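Begehung Gemeinschaftsküche und Nebenräume, Haus Dunmore
Checkliste mit Anmerkungen, Stand April

Legende: i. O. = in Ordnung, M = Mangel, M! = Mangel, bitte vor der nächsten Kochgruppe beheben, entf. = entfällt

1. Zugang und Fluchtwege

1.1 Haupttür öffnet vollständig: i. O.
Anmerkung: Sie öffnet sogar von selbst, sobald jemand im Flur das Fenster kippt. Türschließer nachstellen.

1.2 Fluchtweg zum Hof frei: M!
Anmerkung: Der Getränkewagen der Firma Grurar parkt wieder vor der Hoftür. Auf dem Wagen klebt ein Zettel »Bitte nicht vor der Hoftür abstellen«. Der Zettel hält gut.

1.3 Rettungszeichen beleuchtet: M
Anmerkung: Leuchte Nr. 311 dunkel. Die Leuchte im Putzmittelschrank brennt dagegen zuverlässig, auch bei geschlossener Schranktür.

1.4 Bodenbelag ohne Stolperstellen: M
Anmerkung: Schwelle zum Vorratsraum mit Gewebeband gesichert, darüber eine zweite Lage Gewebeband, die jetzt ihrerseits absteht.

2. Brandschutz

2.1 Feuerlöscher vorhanden und zugänglich: i. O.
Anmerkung: Zwei Stück. Einer trug eine Schürze. Schürze abgenommen, Haken steht einen halben Meter weiter links zur Verfügung.

2.2 Prüfplakette gültig: i. O.

2.3 Löschdecke: M
Anmerkung: Hülle vorhanden. In der Hülle: Geschirrtücher.

2.4 Fettfilter der Haube gereinigt: M!
Anmerkung: Im Reinigungsplan abgezeichnet. Ich habe den Filter herausgenommen und muss jetzt das Hemd wechseln.

2.5 Brennbares Material neben dem Herd: M
Anmerkung: Kochbuchregal. Die Bücher zum Thema Flambieren stehen am nächsten dran, was immerhin eine Ordnung erkennen lässt.

3. Elektrik

3.1 Mehrfachsteckdosen nicht hintereinander gesteckt: M!
Anmerkung: Wasserkocher, Waffeleisen und Toaster hängen an einer Kette aus Verlängerungen. Bitte auflösen, Wandsteckdosen sind genug da.

3.2 Geräte ohne sichtbare Schäden: M
Anmerkung: Handmixer mit angeschmortem Stecker aussortiert. Er lag bereits in der Kiste »defekt«, die allerdings im Regal »täglicher Gebrauch« steht.

3.3 FI-Schalter, Prüftaste betätigt: i. O.
Anmerkung: Löst aus. Die Uhr am Backofen zeigt seither 0:00 und geht damit kaum schlechter als vorher.

4. Wasser und Hygiene

4.1 Handwaschbecken mit Seife und Papiertüchern: i. O.

4.2 Kühlschranktemperatur dokumentiert: M
Anmerkung: Liste ist bis Monatsende im Voraus ausgefüllt. Bitte neu beginnen und diesmal vorher auf das Thermometer sehen.

4.3 Spülmaschine Marke Kamo, Türdichtung: M
Anmerkung: Porös. Ersatz über Lusik bestellen, Artikel liegt laut Katalog vor. Das Sieb war bei der Gelegenheit auch fällig.

4.4 Reinigungsmittel in Originalgebinden: M!
Anmerkung: Eine 1000-ml-Flasche ohne Etikett, Inhalt klar, Geruch entschieden. Entsorgt. Wer sie vermisst, darf sich melden und erklären, was es war.

5. Arbeitsflächen, Messer und Kleingerät

5.1 Arbeitstische standfest: M
Anmerkung: Tisch am Fenster wackelt. Der untergelegte Bierdeckel ist durchgeweicht, bitte Stellfuß drehen, dafür hat er ein Gewinde.

5.2 Schneidbretter ohne tiefe Kerben: i. O.

5.3 Messer getrennt vom übrigen Kochbesteck abgelegt: M!
Anmerkung: Das Messer mit gezahnter Schneide liegt auf dem zweiten Bild quer über einem hellblauen Utensil, mitten zwischen den bunten Stielen. Wer hineingreift, sollte vorher hinsehen. Messer gehören in den Block.

5.4 Silikonteile ohne Risse, Griffe fest: offen
Anmerkung: Einzelprüfung steht aus.
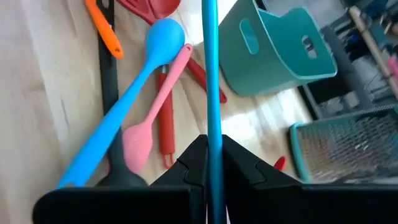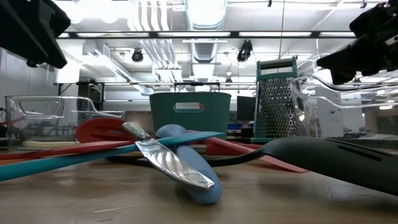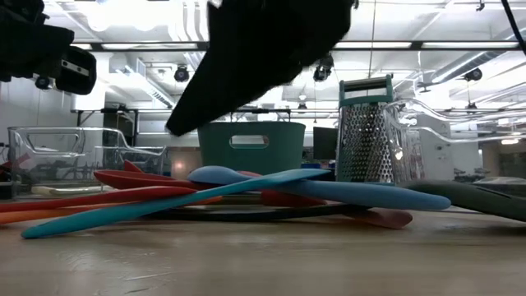 5.5 Dosenöffner vorhanden und rostfrei: M
Anmerkung: Vorhanden.

6. Erste Hilfe

6.1 Verbandkasten vollständig: M
Anmerkung: Pflaster fehlen, Dreiecktücher für eine mittlere Wandergruppe vorrätig. Pflaster nachkaufen, auch blaue.

6.2 Verbandbuch geführt: i. O.
Anmerkung: Letzter Eintrag: »Finger, wieder«. Bitte künftig etwas ausführlicher.

6.3 Notrufnummern ausgehängt: i. O.
Anmerkung: Der Lieferdienst steht über der 112. Reihenfolge tauschen.

Nachschau für alle mit M! gekennzeichneten Punkte in 2 Wochen, Beginn 8:30 Uhr am Hofeingang, sofern der Getränkewagen das zulässt. Schlüssel für den Vorratsraum bitte bis dahin zurück ans Brett hängen.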